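Home | News | Features | Fixtures | Club Directory | Subscribe

FEATURES — Transfers and Registration

The long road from loan to permanent deal

Prillcombe have built a squad on borrowed players. As the second tier considers new limits on temporary transfers, the club must decide which of them it can afford to keep.

6/10/25

When Mandla Zulu signed a permanent contract with Prillcombe in September, he had already played 106 matches for the club. None of them had been as its own player. The midfielder arrived from Drillosgate on a season's loan at the age of nineteen, returned on the same terms the following summer, and then did so once more while the two clubs argued over his value.

His case is unusual only in its length. Prillcombe began the present campaign with five loan players in the first-team squad, the maximum the league allows, and used all of them in the opening fixture. Under a proposal to be put to member clubs before the winter window, that number would fall to two.

Supporters of the change argue that the present rules allow larger clubs to hold more young professionals than they could ever select, and to place them wherever it is convenient. Those against it reply that smaller sides would be left to fill the gap with older players on free transfers, at higher wages and with no prospect of a later sale.

Anqi Deng, Prillcombe's director of football, belongs firmly to the second group. Her department has four full-time staff and a scouting budget that would not cover the signing-on fee of a single established forward.

"We are asked why we do not develop our own," she says. "We do, and we shall go on doing so. But an academy intake takes eight years to reach the first team, and the fixture list does not wait for it. A good loan gives a manager a player he could not otherwise sign, and it gives the player a season of proper football."

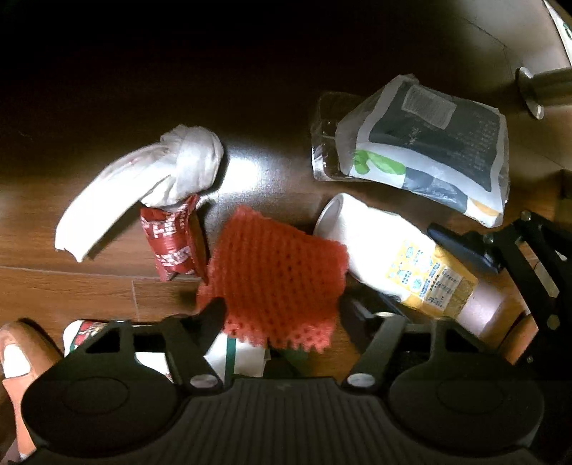 Much depends on how the agreement is written. The earliest loans at Prillcombe were simple documents, under which the parent club could recall a player at almost any point in January. In one winter the club lost its goalkeeper and its leading scorer within the same week, and went on to finish four places above the relegation positions. Since then, Deng has refused to sign any agreement that permits a recall without a month's notice.

She has also pressed for a purchase price to be fixed at the outset. Parent clubs tend to resist. A player who does well on loan will attract other buyers, and a figure settled in July may look very low by May. Prodromos Lambrakis, who handled the Zulu negotiations for Drillosgate, makes no apology for having held out.

"He improved a great deal at Prillcombe, and we acknowledge their part in that," Lambrakis says. "We had also trained him from the age of eleven. The fee had to reflect both."

The eventual settlement was a modest initial payment, with further sums linked to appearances and a share of any future sale. Neither club has disclosed the total.

For the players themselves, the arrangement can be an uncertain one. Hildegard Harms, a welfare officer who has advised young professionals at several clubs, points to the practical difficulties of short tenancies, unfamiliar medical staff and a manager who may be dismissed before the clocks go back. She would like every loan to name a person at each club who is responsible for the player's accommodation and education — a provision that already exists in most academy contracts but lapses at eighteen.

Chun-yin Chou, the Prillcombe head coach, takes a similar view. He holds a meeting with every incoming loan player and a representative of the parent club before the first training session, at which the player's likely position and the standard expected of him are set down in writing. Chou does not promise appearances, and has declined two players whose clubs insisted on them.

Zulu, for his part, recalls the last of his three loan seasons as the hardest. He was captain for much of it, in a side to which he did not formally belong. His first match as a permanent signing, a goalless draw at Hostwood, was watched by 1,167 people. He was substituted after an hour with a tight hamstring and has not yet returned to the team.

The vote on the proposed limit requires a two-thirds majority. Prillcombe will oppose it. Drillosgate have not declared their position, although Lambrakis expects the club to support a compromise under which players below the age of twenty-one would be exempt.

Filed under: Second Tier, Loans, Squad Rules

Share this article | 5 comments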